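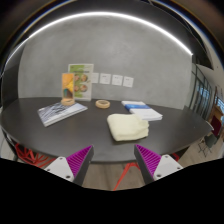
The dark table by the wall, cream towel in the middle.

Right, quick one before the kettle boils. October already and I still haven't sorted the oval table. I said I'd do it in the summer. I didn't.

The problem is it's the first flat thing you meet when you come in so everything lands on it. Post, brochures, keys, somebody's gloves. The book with the blue-grey cover has lived there so long I think of it as part of the table. Quite like it there, to be fair. It makes a good step for the little clear stand with the orange card, which just looks lost when it's straight on the dark top.

The stack of papers on the right is another matter. Mathis Texier keeps telling me to chuck the lot. I went through one pile last night and found a Redier price list, 216 pages, not one of which I need, and a letter from the flat in Gendthorpe. We left Gendthorpe 6 years ago! Recycling. Kept the letter though.

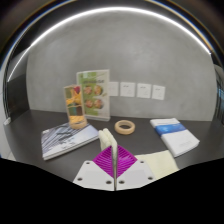
Anyway, cloths. I've got a thing about cloths at the minute. A cream one on a charcoal table is asking for trouble, every crumb and coffee ring shows, but I tried a dark grey and it just vanished and I kept putting cups down on it. So cream it is. Folded in half then half again, not ironed, life's too short. It goes in with the towels at 5 o'clock with everything else and comes out fine, bit rumpled.

Stands next. Orhun Karabulut swears by putting the tall one behind and the short one in front, up on something. I had them side by side for months and it looked like a dentists. He was right, annoyingly. The wall helps, that blotchy grey plaster is plain enough to put nearly anything against. I did price up a Hervieu shelf to go over it but it came to over 386 with the brackets so no.

Still to do: papers, the rest of the papers, find somewhere for the gloves. Also wipe the rim of the table, wich I always forget becuase I only ever do the top.

Kettle's gone. More when I've done the papers.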